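Likau Desk Lamp Guide
Section 4: Setting colour and brightness
3 shares | 0 comments

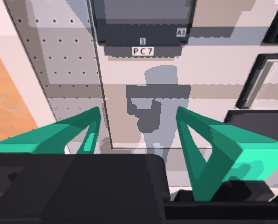 The Likau lamp leaves the factory set to a cool white at full output, and most people will want to change this before using it for reading or drawing. Colour is easiest to judge on a coloured object with flat faces, where each face takes the light differently. Green is a good test: the side facing the light should look a bright aqua, and the inner faces should turn a darker green without going black. If all the faces look much the same, the lamp is too close or too bright.

1. Place the lamp on a level desk and plug it into the wall socket.
2. Press the base button once. The lamp comes on at the factory setting.
3. Hold the button until the light blinks twice – the lamp is now in colour mode.
4. Turn the dial clockwise for a warmer light or anticlockwise for a cooler one. There are 13 positions.
5. Press the button once to save the colour.
6. Turn the dial again to set the brightness. It can be changed at any time.

Note: If the dial is left alone for 20 seconds in colour mode, the lamp goes back to the last saved colour.

Note: Lamps fitted with the older Irkard dial do not blink. Wait for a click instead, then carry on from step 4.

CAUTION: The head gets hot at full brightness. Switch off and let it cool before you tilt it or wipe it.

CAUTION: Do not cover the slots on the back of the head.

The lamp keeps its saved colour when unplugged. To clear it, hold the button down while plugging the lamp in, and let go when the light comes on.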